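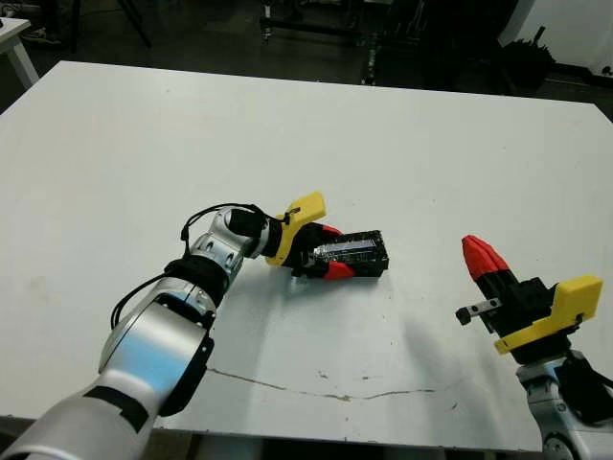

양팔 로봇 작업 규칙을 다시 쓰고 있다. 4월에 처음 만든 문서는 두 쪽짜리였는데, 그동안 여기저기 덧붙인 메모가 더 길어져서 한 번 정리할 때가 됐다. 우리 팀 기준이라 다른 곳에 그대로 맞지는 않을 것이다.

먼저 속도. 사람이 작업대 옆에 서 있을 때는 설정 속도의 80퍼센트를 넘기지 않는다고 써 두었는데, 이 문장은 빼기로 했다. 무엇의 80퍼센트인지가 사람마다 달랐다. 컨트롤러 화면의 배율로 읽은 사람도 있고, 프로그램에 적힌 값으로 읽은 사람도 있었다. 앞으로는 초당 밀리미터로 쓰고, 측정 지점은 그리퍼 끝으로 통일한다. 수치는 위험성 평가를 다시 한 뒤에 넣는다. 그때까지는 사람이 옆에 있으면 교시 모드로만 움직인다.

두 번째는 물건을 쥔 상태에서 멈추는 경우다. 예전 규칙에는 "비상정지 후 물체를 제거한다"라고만 되어 있었다. 순서가 없다. Tobias Blackwood가 검토하면서 지적한 부분이고, 고친 내용은 이렇다.

비상정지를 누른 사람이 복구도 맡는다.
쥐고 있는 물체를 손으로 받친 다음에 그리퍼를 연다.
한쪽 팔만 물체를 쥐고 있어도 양쪽 팔을 모두 정지 상태로 둔다.
복구 뒤 첫 동작은 빈손으로, 저속으로 한다.

세 번째 줄을 두고 말이 좀 있었다. 빈 팔은 대기 위치로 빼 두는 편이 공간이 넓어져서 편하다는 의견이었다. 편한 것은 맞지만, 받치려고 손을 넣은 상태에서 옆 팔이 움직이는 것은 허용하지 않기로 했다.

그리퍼 손가락은 2,000회마다 점검한다. 횟수는 Mekilell 셀의 기록 프로그램이 세고 있고, 점검 항목은 표면 마모, 고정 나사, 좌우 손가락의 맞물림이다. 손가락을 한 개만 갈면 쥐는 위치가 어긋나서 지금은 두 개를 같이 교체한다. 교체한 날에는 기준 물체로 파지 시험을 하고 결과를 적는다. 시험을 빼먹은 기록이 몇 건 있었고, 그중 하나는 내 것이다.

케이블은 손목이 가장 많이 꺾이는 자세에서 확인한다. 대기 자세에서 여유가 있어 보여도 그 자세에서는 팽팽해질 수 있다. 점검표에 자세 이름을 적는 칸을 추가했다. "이상 없음"만 적힌 칸은 나중에 봐도 무엇을 확인했는지 알 수가 없다.

작업대 상판에 대한 항목은 새로 넣었다. 얼룩이나 선이 보이면 닦아 보고, 안 지워지면 위치를 기록하고 손톱으로 단차를 확인한다. 단차가 있으면 그 자리에는 물건을 내려놓지 않는다. 흰 상판은 작은 자국도 잘 보이는 대신 조명 반사가 신경 쓰인다. Arness 쪽은 무광 회색을 쓴다고 들었는데 우리는 당분간 바꿀 계획이 없다.

용어도 손봤다. 왼팔과 오른팔은 로봇 기준으로 부른다. 마주 보고 선 사람에게는 반대가 되므로, 무전으로 말할 때는 "로봇 왼팔"이라고 끝까지 말한다. Kenji Whitlock이 Callel에서 쓰던 방식을 가져온 것이고, 헷갈리는 일이 거의 없어졌다.

남은 것은 작업 영역 바닥 표시와 야간 무인 운전 조건이다. 바닥 표시는 테이프로 할지 도장으로 할지 아직 못 정했다. 무인 운전은 Benavides 현장 문서를 받아 본 다음에 쓰려고 한다. 초안은 공용 폴더에 올려 두었으니 의견은 문서에 댓글로 달아 주면 된다.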